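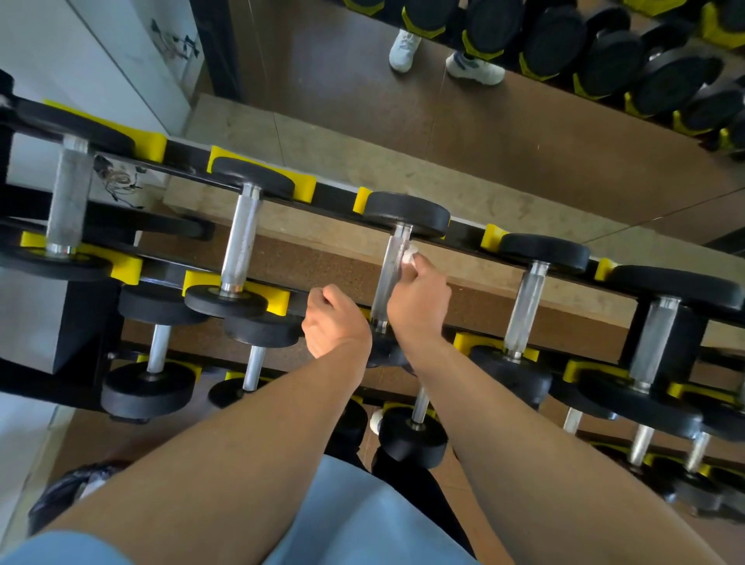 4. Setting up your first audiobook

Now for the fun part — picking something to listen to!

1. Open Gusik and tap Library.
2. Tap any cover to hear a three-minute preview.
3. Tap Keep. The book downloads right away.
4. Choose a reading speed. Try the slow one first with Sérgio Falcão's narrations, they're lovely that way.

Note: Long titles come in parts. "The Flesside Letters" has four, and the player moves from one to the next by itself.

Caution: Signing out removes your downloads. Bookmarks stay safe in your account — even the ones with notes!

If a download stops with code 917, free up space and tap Keep again.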